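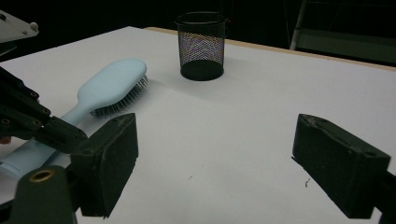 Mesh cup shown upright on a white tabletop, with a light-blue hairbrush alongside.

Kauppinen Mesh Cup, Black

The Kauppinen Mesh Cup is an upright cylindrical holder for pens, pencils and other slender articles kept on a desk, shelf or dressing table. It is supplied by Dellico to schools, offices, residential halls and care facilities, and may be ordered singly or in cartons.

The wall of the cup is perforated mesh, closed at the top by a solid black rim and at the foot by a solid black band. The cup is slightly taller than it is wide. On a pale surface the mesh lets some of the light through and may show small specks of color when viewed from certain angles. These come from the perforations and are not a fault in the finish.

Intended Use

The cup was first listed as a stationery item and remains in the stationery section of the printed catalog. A large share of current orders, however, comes from residential customers who place it in bedrooms and washrooms for combs, brushes, nail files and toothbrushes. Both uses are covered by the terms of sale.

Paddle brushes may be stored handle down. Customers are advised to place no more than 2 full-size brushes in one cup, as a wide brush head raises the weight well above the rim and the cup may tip if knocked. Squeeze tubes may be stored cap down where the cap is flat. Tubes that have begun to leak should be kept elsewhere, as cream and paste are difficult to remove from the mesh once they have dried.

The cup does not hold liquid and should not be used as a vase or a rinsing cup.

Specification

Item: Mesh Cup
Range: Kauppinen
Color: Black
Form: Cylindrical, open top
Wall: Perforated mesh
Rim and base band: Solid, black
Carton quantity: 21
Minimum order: 1 cup
Contents: Cup only. Brushes, tubes and other articles are not included.

Care and Cleaning

Dust may be removed with a dry, soft brush. For heavier soiling, wash the cup by hand in warm water with a small amount of dish soap, rinse it from the inside outward and dry it at once with a cloth. The cup should be left upside down on a towel until the lower band is fully dry, particularly where it will stand on painted or untreated wood.

Scouring pads, bleach and solvent cleaners must not be used. The cup is not suitable for the dishwasher. Loose hair caught in the mesh is best drawn out with tweezers before washing.

Cups placed in shared washrooms should be cleaned weekly. Facilities that keep a written cleaning schedule may wish to list the cup together with soap dishes and shelf trays.

Marking and Labeling

Residential customers frequently ask whether the cup can be marked with a name or room number. Adhesive labels hold well on the solid base band and poorly on the mesh. Dellico offers a tie-on tag under the Steveo range, which fastens through the perforations and can be moved from one cup to another. Tags are sold in packs of 9 and are shipped with the cups when ordered together.

Related Items

Steveo Tie-On Tag, pack of 9
Kauppinen Mesh Letter Tray, black
Kauppinen Mesh Drawer Divider, black
Tavico Shelf Liner, white, cut to length

The Tavico liner is recommended where cups are to stand on glass or polished shelves - it prevents sliding and protects the surface from scratches.

Ordering and Delivery

Orders may be placed through the account page or by written purchase order. Cups ordered singly are packed in paper. Carton orders are packed with card dividers and should be opened from the marked end. Stock at the last count, taken in December, stood at 1,358 cups, and orders are filled in the order received.

Cups that arrive dented or with a bent rim will be replaced on request. The customer should keep the packing and notify the service desk before returning any item. Returned cups must be clean and unlabeled.

Contacts

Institutional accounts: Tiina Heinonen
Returns and replacements: Jihad Rawashdeh

Page revised 2018-02-26. Color on screen may differ slightly from the item supplied.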